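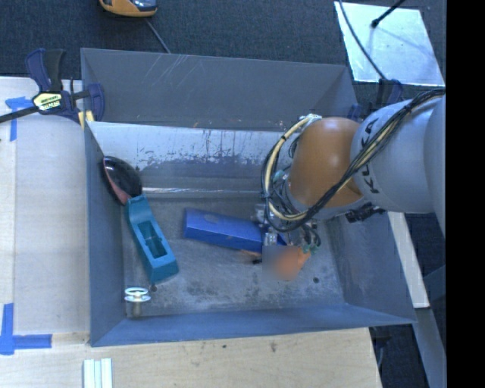 Notice regarding the contents of the workshop, 24/12/2025

Readers of this blog will be aware that the lease on the rear workshop concludes at the end of January. It has accordingly become necessary to review everything kept there, and the purpose of this post is to record the method adopted and the progress made to date. Several readers have written to ask whether any items will be available for collection. That matter is addressed further down.

The grey metal bin has been retained as the principal sorting vessel. It was acquired from Ofori when that firm cleared its loading dock, and its condition was poor at the time of purchase. The sloping panel is flaked along its upper strip, and the floor carries stains which two applications of degreaser did not remove. The sloped walls bring small parts towards the middle, where they can be reached, and no replacement is contemplated. A new bin of similar capacity was quoted at $600 before delivery. The quotation was declined.

The procedure is as follows. Articles are brought from the shelving and placed in the bin a few at a time. Each is then assigned to one of three destinations: the house, the Okard cabinet in the garage, or disposal. An article may not be returned to the shelf it came from. This rule was introduced after the first evening, when a considerable quantity of material was examined with interest and put back.

It is acknowledged that the present contents do not form a coherent group. The long blue box will go to the house. The teal article beside it is to be held over until the hand tools are dealt with as a class. The small metallic piece with the ring-shaped top has not been matched to anything, and it will be kept until the Jorkis pump has been reassembled, in case it proves to be required. The glossy black oval item has been provisionally assigned to the garage.

Of the 18 shelves in the workshop, 9 have now been cleared. The remainder include the paint, which cannot be placed in household rubbish and must be taken to the council depot when it reopens in January. Tins containing less than a quarter of their original volume will not be kept, regardless of colour. An exception has been made for the green used on the front gate.

With regard to collection, the following items are offered without charge: the Bestetti bench vice, which is sound but lacks one jaw plate; a quantity of mixed coach bolts in ice cream tubs; and the timber offcuts, to be taken as a single lot. Requests should be left in the comments. Items will be held for a fortnight from the date of agreement and will then be offered to the next person.

The labelling of the garage cabinet will be the subject of a separate post. Labels were previously written in pencil on masking tape, and a number are no longer legible. Suggestions as to a more durable tape would be received with thanks.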